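Hinach edge Veverier in season opener

Sep 22, 2025

Hinach opened the fall league with a 7-2 win over Veverier on Saturday's replacement diamond at Oddsson Park, after the main field was closed for drainage work.

Octavio Benítez pitched the whole game and struck out 12. He gave up a run in the first inning and another in the fourth, then kept Veverier off the bases until the last out.

"I was throwing too high early on," Benítez said. "Fidel told me to slow down and keep it low, so I did."

Fidel Benítez, his brother and catcher, drove in three runs with a double in the third.
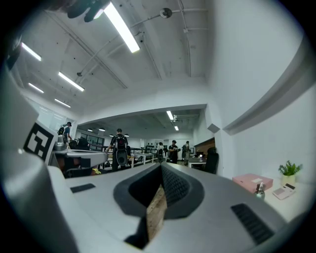
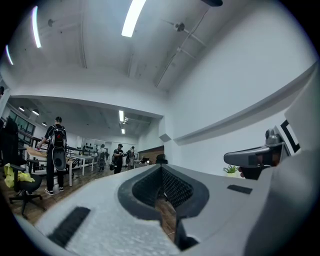
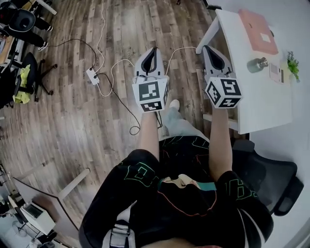 Hand-held grippers, two of them in use in the last picture.

Veverier coach Tarmo Jankauskaitė said his team left too many runners on base. They had the bases loaded in the fourth and scored only once. Shortstop Uriel Daza turned a double play to end the inning.

Romain Pruvost missed the game with a sore shoulder. He expects to be back for the Nustex game, and will bat but not throw.

The crowd was 75, up from last April's opener. Parking at Oddsson Park is on the north side only until the drainage work is finished. Players who still owe league fees should pay at the next practice. Uniform exchanges can be made there too, and only unworn shirts will be accepted.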